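## 4. Setting up a court matter in Holudton

Read this section before you touch the software. The vendor's own leaflet says a new matter can be "live in moments". It can, if you don't mind it being wrong. Most of the trouble we see in Holudton files began in the first few screens, when someone accepted a default without reading it.

These steps cover criminal and financial trials with more than one hearing day. For a single-day hearing, use section 3.

### 4.1 Before you start

You will need:

- the court's own case reference, copied from the sealed charge sheet and not from a news report
- the full name of each accused as the charge sheet spells it
- the number of charges, and which Act each falls under
- the list of witnesses, if the prosecution has served one
- your Harano sign-in (the Prekberg sign-in no longer opens the matter screens, whatever the log-in page tells you)

> **Note:** If the charge sheet and the cause list disagree, stop. Ring the registry and ask. Holudton will happily take both versions and show whichever was typed last.

### 4.2 Creating the matter

1. Sign in and choose **Matters**, then **New**.
2. Type the case reference in full, with slashes. The box claims to "tidy" references for you. Turn that off under **Options** first, or it will strip the slashes and your search results will go with them.
3. Pick **Trial, multi-day** as the matter type.
4. Enter each accused on a separate line. Do not use the "and others" tick box. It hides people from the conflict check.
5. Add the charges one at a time. The bulk paste works for up to 18 charges. Past that it drops lines and gives no warning.
6. Press **Save draft**. Do not press **Publish** yet, even though it is the larger button. 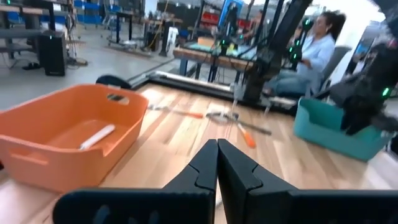 7. Close the matter and open it again. Read every line against the charge sheet. If a charge is missing, add it by hand.
8. Once it matches, press **Publish**. The matter is now visible to everyone in your group.

> **Caution:** Publishing can't be undone. The **Withdraw** button changes the label on the matter and leaves the contents where anyone in the group can read them. We have asked Pagano, who sell the software, to rename it. The answer was that it works as designed.

### 4.3 Witness statements

Holudton treats a signed statement and oral evidence as the same thing unless you tell it otherwise. They aren't the same, and a note that muddles them is worse than no note.

1. Open the matter and choose **Witnesses**, then **Add**.
2. Give the witness the number used in court. If no number has been given out, leave the box blank. Don't guess from the order on the list, as witnesses are often called out of turn.
3. Upload the statement as a PDF. The limit is 40 MB per file. Larger files appear to upload and then can't be opened, so split them first.
4. Set **Source** to *Statement* or *Oral*. The default is *Mixed*. Never leave it on *Mixed*.
5. If the statement was taken as read, enter the hearing day on which that happened.
6. If any part was struck out or objected to, mark the paragraph numbers under **Disputed**. Put the ruling beside them only when there is one.
7. Press **Save**, then open the PDF from the witness page to check it is the right one.

The software also offers to write a summary of each statement. Leave this switched off. Xuân Tiêu tested it on an old closed matter and it turned "I do not recall sending it" into "the witness sent it". Pagano put this down to the scan. The scan was perfectly readable.

### 4.4 Reporting limits

Some matters carry an order limiting what may be reported: a name, an address, a whole day's evidence. Record the order at once.

1. Choose **Orders**, then **Reporting limit**.
2. Copy the wording of the order exactly. Don't shorten it.
3. Enter the time it was made. If it was made at 2.15 pm, evidence heard that morning may or may not be covered. Ask the clerk and write down the reply.
4. Tick every witness and document it touches. The **Apply to all** tick box covers documents only, in spite of its name.
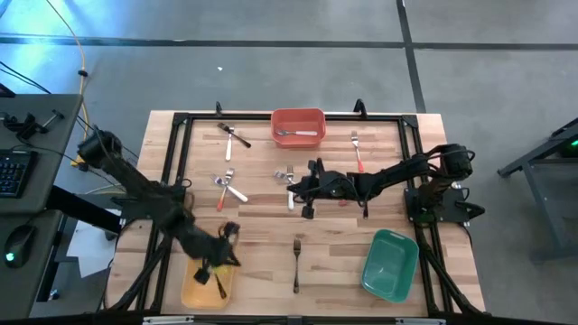
5. Print the matter page and check that the red bar shows at the top. If it doesn't, the order has been saved as a plain note and has no effect on who can see what.

> **Note:** The red bar doesn't show on the phone version. Anyone working from a phone at court should be told of the order in person or by a call.

### 4.5 Hearing dates and alerts

The calendar is said to update itself from the cause list. Treat that as a hope.

1. Under **Dates**, enter each hearing day by hand as it is fixed.
2. Set the alert to 7 days. Shorter alerts are sent overnight in a batch and can reach you after the hearing has begun.
3. When a date is vacated, mark it **Vacated**. Don't delete it. Deleting a date also deletes the notes attached to it.
4. Check the cause list yourself the evening before.

### 4.6 Common error messages

| Message | What it means |
|---|---|
| *Matter already exists* | Another user has the same reference, or the slashes were stripped. Search without slashes. |
| *Too many entries* | The activity log has reached 2000 lines. Export it and start a new log. |
| *Saved with changes* | Holudton has altered something you typed. Open the log to find out what. |
| *All good!* | The page loaded. It says nothing about your data. |

If you get a message that isn't in the table, copy it out word for word before closing the window. The help desk will ask for it, and the log doesn't keep it.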